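The Case Against Folding Everything

Every spring I get sent another system for the linen closet. This year it was a booklet from a storage firm called Fasgate, 125 pages long, and six of those pages deal with the washcloth. There is a diagram. There are arrows.

I have read all six and I remain unconvinced. A washcloth is a small square of terry. Fold it in half and it's a rectangle, fold it again and it's a small square once more, only thicker and more likely to fall over. The booklet would have me fold in thirds, then stand the things up in a row like index cards. I tried this for most of March. By the second week the row had slumped and I was back to grabbing whichever one was on top.

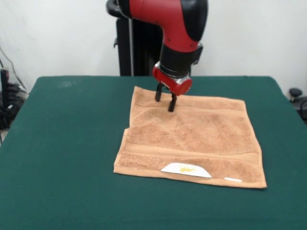 A square tan terry towel, flat on a green-covered table.

Flat is fine, as far as I can tell. Flat towels stack. My friend Yulan Xiong keeps hers in one pile on an open shelf, no folds at all, and I have never seen her hunt for one. Her husband, Jinfeng Peng, folds the bath sheets because they won't fit otherwise — a good reason, and the only one I'm willing to accept.

The usual reply is that folding saves space. Does it? A cloth takes up the same amount of room however you bend it, give or take the air trapped in the creases. What changes is the shape of the pile. If your shelf is deep and narrow, fold. If it's wide, I can't see what you gain for your trouble.

Then there is the matter of looks. I'll grant that a shelf of matching rolled towels is pleasant to see in a hotel. A hotel also has staff. At my house the shelf is behind a door, and the towels come out of the dryer on Sunday night, when I would like to be in bed.

I'm keeping the booklet for the chapter on fitted sheets, which I still can't do.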